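Home | Guides | Grippers | Arms | Cameras | Contact
Print this page | E-mail this page

How to compare two finger coverings on the same gripper

Mon 3 August

In our workshop in Winodby we often get the question which covering is best for gripper fingers. I cannot answer it for every part and every robot, but I can show how we make the comparison. It needs one arm, one metal bin, a few blocks and a free afternoon.

Before you start

Fix the bin to the table. If the bin moves, even a little, your pick positions are no longer correct and you will blame the covering. A spring clamp on the rim is enough for light blocks. Mark the corners of everything else with tape, so you can put it back after cleaning.

Lead the cables along the arm and move the last joint slowly through its whole range, with the teach pendant in your hand. Look if a hose becomes tight. We lost one day in March with a hose that pulled on the wrist at only one angle.

Step 1. Write the program without any covering

Teach the approach, the grip and the lift with bare fingers. Save it under a clear name. Our controller program is called Nesura and we keep it the same for all tests. Only the closing position is changed, because a covering makes the finger thicker.

Step 2. Put on the first covering

Clean the finger with alcohol and let it dry. Wrap it tight, without folds at the tip. A fold will catch on the wall of the bin. For the first series we used the Stiso film, for the second the softer Matoušek tape.

Step 3. Drop the blocks, do not place them

Pour the blocks from the height of the rim and leave them how they fall. A block which lies close to a wall is the difficult case, and you want to have some of these. If you arrange them by hand, the two coverings will look equal.

Step 4. Run the series

Use low speed for the first 2 rounds and stay near the stop button. After this you can go to normal speed. For each pick write down one of three results: held, slipped, or missed. A miss is usually a problem of the camera or of the position, so do not count it against the covering.
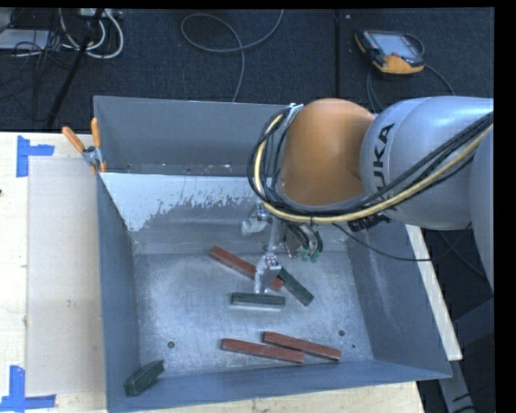 Gripper over the red and green blocks, bin clamped at the far left corner.

Step 5. Read the results

We made 2,460 picks in total, and 218 of them slipped. Most of the slips were with the film, on blocks gripped near the end. The tape held better but it wore out faster, and we had to change it after 571 picks.

If your blocks are heavier than ours, repeat step 1 with a lower lift speed. Please write the age of the covering in your table too. We forgot it in the first series and had to do it again.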